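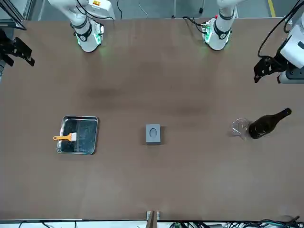
Drido: moving our class project off "it works on my laptop"

Term project report, Software Practice II
Nour Mahasneh, with Khalil Bataineh and Nisreen Karaki
Advisor: Carol Hulme
2025-01-27

So our project is called Drido, and it's a little web app that lets a school lend out equipment and get it back again. Khalil wrote the first version in September over one long weekend (his words: "don't look at the date code"). My part of the term was database migrations, so that's most of what I'm going to talk about.

When I joined, the way you changed the database was that you opened the production console, typed an ALTER TABLE, and then told the group chat. Sometimes you told the group chat. We had three laptops and one server, and by the second week no two of them had the same columns in the loans table. Nisreen's copy had a due_back column, mine had return_by, and the server had both!

What I did first

I looked at a couple of migration tools and then wrote our own tiny runner, mostly because Carol wanted us to understand the thing before we used somebody else's. It's a Python script, under 200 lines, that reads numbered SQL files from a folder and runs the ones the database hasn't seen yet. It keeps a table called schema_log with the file name and a checksum. If you edit a file after it's been applied, the checksum doesn't match and the script stops and yells at you. I was very proud of the yelling.

Getting everybody to the same starting point took longer than writing the script. I dumped the schema from the server, cleaned it up by hand, and called that 0001. Then we all dropped our local databases and rebuilt. Khalil lost some test data he liked and I'm still hearing about it.

Things that went wrong

Two of us made a file numbered 0007 on the same day. Git was perfectly happy, the names were different after the number, and the runner just picked them alphabetically. On my machine that was fine. On Nisreen's it tried to add an index to a table that didn't exist yet. We switched to timestamps after that — uglier names, fewer fights.

The other one was the rename. I renamed return_by to due_back in a single migration and deployed it while the old code was still running. The site threw errors for seven minutes, and Phyllis Lambert, who runs the equipment desk at Bindthorpe and was our one real user, had to write loans on paper. After that I did renames in steps: add the new column, write to both, copy the old rows, switch the reads, and drop the old column in a later release. It feels slow but I haven't had to email Phyllis an apology again.

Where it stands

We have 40 migrations in the folder now. A fresh database builds from nothing with one command, and the test suite does exactly that before every run, so a broken file gets caught on the branch.

Still missing: rollbacks. I wrote down scripts for the first few and then stopped, and the ones I did write have never been tested. We also don't lock anything, so if two people run the script at the same moment I'm not sure what happens. Nisreen wants to try an advisory lock for that, and she's taking over the runner next term while I move to the search page.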